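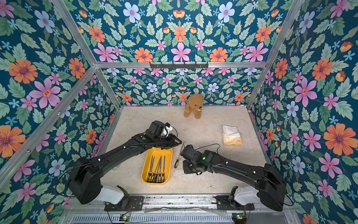
Dass eine Maschine das Aufräumen am besten lernt, wenn ihr jemand geduldig dabei die Hand führt, habe sie anfangs selbst nicht geglaubt, meint Solveig Eklund. Heute möchte sie auf keine einzige Vorführung mehr verzichten – auch nicht auf die misslungenen.

**Kustora sammelt 1000 Vorführungen für das Lernsystem Drusel**

Mittwoch, 5. Juli 2023 – Mit großer Freude gibt Kustora bekannt, dass die erste Sammlung von Beispielen für Drusel abgeschlossen ist. Sie umfasst 1000 Vorführungen, in denen zwei Roboterarme, von Menschen ferngesteuert, mit ganz alltäglichen Dingen umgehen: mit Schraubendrehern und einer gelben Ablageschale etwa, aber auch mit Taschentüchern oder einem kleinen Teddybären.

Seit Januar haben sich zwei Teams an der Steuerung abgewechselt, und wer je versucht hat, mit fremden Händen einen Schraubendreher vom Boden aufzuheben, der ahnt, wie viel Ruhe dafür nötig war. Jede Vorführung wurde einzeln durchgesehen und beschriftet.

„Wir haben die Gegenstände immer wieder anders hingelegt, damit Drusel sich nicht an eine einzige Anordnung gewöhnt“, erläutert Projektleiter Walter Escobar.

Im nächsten Schritt wird das System mit den Aufnahmen trainiert. Fragen beantwortet Elsa Halvorsen in der Pressestelle von Kustora sehr gern.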